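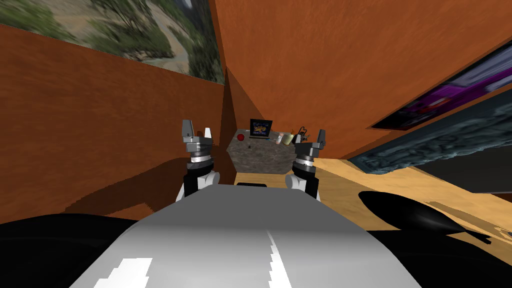
Head camera view in the simulated room: two arms with open grippers, counter and monitor ahead.

Working practice for simulated trials: revision 2 in force from 01/10/2024

The second revision of the Westhorpe working practice for simulated two-arm trials replaces the draft circulated in June. It applies to every run recorded in the Vinano and Clarov room sets, including short runs made to check a setup. Runs recorded under the draft stay valid but must keep their old revision tag.

Most of the changes concern the start of a run. Section 3 now defines a start state that has to be met before logging begins:

Both grippers open, with nothing between the fingers.
Both arms within the start envelope given in Annex A.
All camera streams present and stamped from the same clock.
Room set name and version written to the run header.

The draft allowed the operator to begin logging while the arms were still settling. The revision requires a hold of 2000 ms with no commanded motion, and the hold is part of the record. Trimming it afterward is treated as an edit and must be noted in the header.

Section 4 covers wall clearance. Simulated contact costs nothing in repairs, and the draft left it to the judgment of the operator. Comparison with the Doležal bench showed that runs made this way produced approach paths that could not be carried over to hardware. A minimum clearance of 40 mm now applies between any part of a gripper and a fixed surface, unless contact is part of the task. Walls, counters and hanging pictures all count as fixed surfaces. Small items on a counter do not, and are covered by the task sheet.

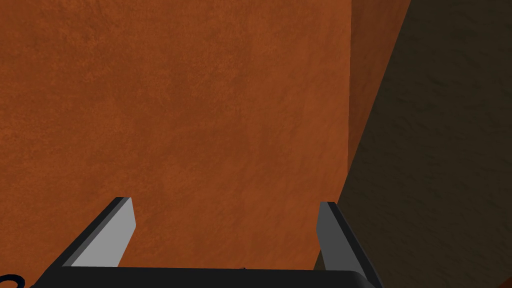
Gripper view facing an orange surface, jaws open. Clearance is read from the simulator log and not judged from the image.

Clearance has to be taken from the geometry log. Plain, evenly colored surfaces give few cues to distance, and estimates made from a single gripper view varied too much between reviewers to be of use. A view that shows mostly wall is still a valid record and should not be deleted. Reviewers should mark it "low content" and leave it in sequence with the other streams.

Section 6 sets the sampling rule. One run in each batch of 1000 is replayed in full by a person who did not record it - the previous figure was one in 3000. The replay has to reproduce the logged joint positions within the tolerance in Annex B. If it does not, the whole batch is held until the cause is found and written up.

Lighting and wall texture may still be varied freely between runs, provided the seed is stored. Changes to counter position are handled as a new room set version.

Annex C, on naming of camera streams, is unchanged. Comments on Section 4 should quote the clause number and include the run header.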